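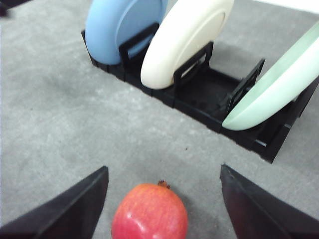 Pomegranate, carpet, dish rack.

Pomegranates at the Lereck Shared Kitchen: Your Questions

Last updated 4 Mar 2020

Do you still sell them?
From October until the crates run out. The fruit comes to us by way of Zallstead, and the drivers keep their own calendar. Call before you make a special trip.

How do I pick a good one?
Go by weight. A heavy one is full of juice, and a light one is mostly packaging. Patches of pink or yellowy orange on the skin are fine. Soft spots are not.

Should the little crown be on or off?
On, please. It's where you start cutting, and it gives you something to hold while you reconsider your choice of shirt.

How do I open one without redecorating?
Slice off the crown end, score the skin along the ridges you find underneath, and pull the sections apart in a bowl of cold water. The seeds sink and the white pith floats. Smacking the back with a wooden spoon also works, if you rent.

How long will they keep?
Whole, a few weeks on the counter and longer in the fridge. Loose seeds get 5 days in a closed tub. After that they smell like a wine nobody ordered.

Can I rinse the fruit in the dish rack?
The rack is for dishes. Plates go on edge between the dividers, and fruit goes in the colander, which lives on the hook marked COLANDER.

Does the juice come out of carpet?
Cold water, a white cloth, blot. Do not rub. The gray carpet has forgiven a lot, but it is getting on in years – please cut at the counter.

What do they cost?
$4 each, or a crate for $40. We don't split crates, however nicely you and your neighbor ask.

Is Susura the same thing as pomegranate molasses?
Close. Susura is the bottled syrup we buy from Lahlou, thinner and a good deal more sour. Use half of what the recipe says, then taste.

Where do the peels go?
Green bin, out back. The door code is on your membership card.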